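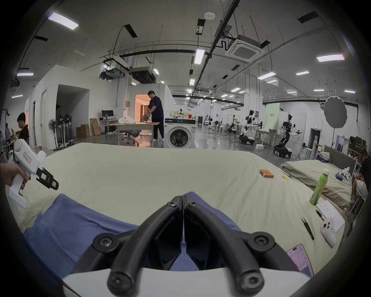 4.2 Beds as putting-down surfaces

The previous section dealt with surfaces that were built to hold things: desks, counters, shelves and bedside units. We now turn to the bed. In the Gerkdale and Zurnberg surveys the bed was usually the largest clear horizontal surface in the room, and it was often the only one that could be reached from more than one side without moving furniture. It was also the surface that householders forgot to mention. When asked where they put things down, most named the desk or the kitchen counter first and came to the bed only when the interviewer walked them through the room.

We recorded 1,143 items on beds across 96 rooms. An item was recorded if it was resting on the sheet, blanket or cover and was not bedding. Pillows, throws and mattress protectors were left out. A cloth or garment was counted as an item even when it was spread flat, and this gave us some trouble, which we come back to in 4.2.3. Items still inside a closed bag were not recorded separately. Each room was coded by 2 coders working from the same material, and differences were settled by going back to it together.

4.2.1 What was put down

Textiles were the most common class in both towns. This included clean laundry waiting to be folded, clothing taken off and meant to be worn again, and cloths whose purpose the householder could not always give. The second class we have called hand items: phones, pens, controllers, glasses, keys and other things that go down when the hand is needed for something else. Drinks containers made up the third class and paper the fourth. Batteries, clips, tweezers and similar small goods were put in a fifth class, which we expected to be nearly empty and was not.

The classes are rough. A notebook can be paper or a hand item depending on whether someone is in the middle of writing in it, and we coded by form only, so that a pen lying on a sheet of paper was entered as one hand item and one paper item. A bottle was entered as a drinks container if it had that shape and had not been put to some other declared use. We did not try to record how full it was.

Textiles and hand items behaved differently. Textiles tended to take the middle of the bed or the side nearest the door. They were put down with both arms, often from a height, and were left in whatever outline they landed in. Hand items were placed near an edge, within reach of a person standing or sitting beside the bed, and they were placed more carefully. Bottles in particular stood close to the edge, even on soft mattresses where an upright bottle is not very steady. Several householders in Gerkdale said they would not leave an open cup on a bed but did not think of a capped bottle as a risk.

4.2.2 Grouping and spacing

Small items were seldom spread evenly. They sat in loose groups, with wide bare areas of sheet in between. Within a group the items often had some connection in use, such as paper with a pen. In other cases the only connection was that they had been brought to the same part of the bed. A group could hold a bottle, a phone and a pair of tweezers and no one in the household would have called these a set.

Loose batteries were the item most often found in a group of their own. They roll, and on a mattress they tend to gather wherever the surface dips. In some rooms they had been lined up by hand, side by side, and in these rooms the householder was likely to say that the line helped in checking that none were missing. The sheet itself matters here. On a wrinkled sheet the small items stay where they are put. On a tightly drawn one they move when anyone sits down.

Figure 2 shows a group of this type in a large shared room. The batteries lie together with a small clip beyond them, and the bottle, paper and pen form a second group closer to the bed's edge. We treated these as two groups under the spacing rule in section 3, although one coder had first entered them as a single group with a gap.

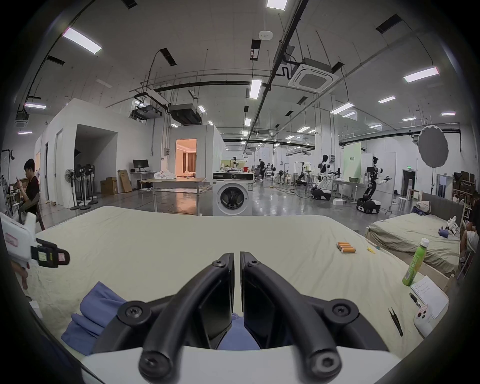
Figure 2. Small items on a large bed, with four orange batteries side by side and a green bottle standing by a sheet of handwritten notepaper.

The room in Figure 2 also shows how much can go on around a bed without any of it ending up there. Pole fans stand together on the floor, cardboard boxes are kept to one side, and a long work table carries a bundle of white fabric. Larger goods went to the floor or to tables in nearly every room we coded. The bed drew the small things and the soft things. This was so even where the mattress had enough bare space for a box of middling size, and when we asked about it in Gerkdale the answers had to do with dirt. A box has been on the floor, people told us, and then it should not go on a sheet. The same people put down shoes in bags, and controllers and phones that travel everywhere with their owners.

Colour had some effect on what was noticed. In the recall task, householders were asked to list what was on the bed after leaving the room. Bright items were listed early, and so were items that stood up from the surface. Flat white paper on a pale sheet was missed more often than any other class. So were small dark tools lying flat, which we had expected to stand out against light bedding. It may be that they are read as creases or shadow when seen from the doorway, but the task was not designed to test this.

4.2.3 Cloths spread on the bed

A cloth on a bed is hard to code. It may be an item that has been put down, or it may be serving as a surface for other items, or it may simply be bedding that has come loose. We used three questions in order. Does it differ in colour or weave from the made bedding? Is any edge of it tucked under the mattress? Is anything resting on it? A cloth that differed from the bedding, was not tucked under the mattress and had nothing resting on it was entered as a textile item. A cloth with other things resting on it was entered as a textile item and flagged as a carrier.

The form of the cloth was entered separately, as folded, flat, crumpled or bunched. These categories run into one another. A garment may lie flat along most of its length and be gathered into folds at one end, and in such cases the coders were told to enter the form of the larger part and add a note. Agreement on form was the lowest of any field in the scheme. Most of the disagreements were between crumpled and bunched, and we have merged the two in all of the tables that follow. Flat and folded were kept apart, though a cloth folded only once and then smoothed down looks much like a flat one when the coder cannot see its edges.

Folding itself was commonly done on the bed. Householders in both towns gave the height of the mattress as a drawback and its size as the reason they put up with the height. A person folding at a table tends to work in front of the body and stack to one side. At a bed the same person walks along the edge, or leans in, and leaves finished pieces wherever there is room. Unfinished pieces stay near the front. We saw this pattern in the Kirska pilot rooms as well, where the furniture had been supplied to us and the beds were wider than those in either survey town.

When a bed had hand items on it before folding began, people did not usually clear them away. They worked on the free side and shifted the bottle or the phone only if a sleeve reached it. The small items were then moved as a group, pushed with the flat of the hand, and this may explain why groups in rooms with laundry were tighter than groups in rooms without. It may equally be that people who do laundry on the bed keep tidier groups to begin with. Our material cannot separate the two.

We also looked for a link between the form of a cloth and how close it lay to other items. Folded cloths were found near small items more often than crumpled ones were. The difference was not large, and it went away when the Kirska rooms were taken out, so we do not rely on it in the discussion.

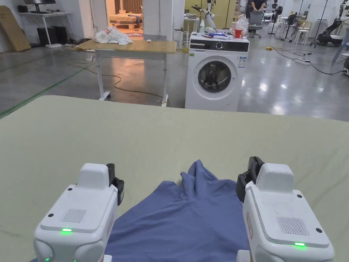

4.2.4 Limits of the bed survey

The rooms were recorded as we came to them, at an hour agreed with the household. Some beds will have been tidied before we came in. We asked people not to do this, and the consent sheet in use from 2018-01-26 repeats the request, but a few said at the end of the interview that they had straightened the sheet. Straightening can remove small items or hide them, and the counts for the fifth class are the ones most likely to be low.

Season is a second limit. The Gerkdale visits ended in November, when heavier covers were already on many of the beds, and the Zurnberg visits were made in warmer weather with sheets only. Small items sink into a heavy cover. We have not corrected for this, and comparisons between the two towns should be read with it in mind.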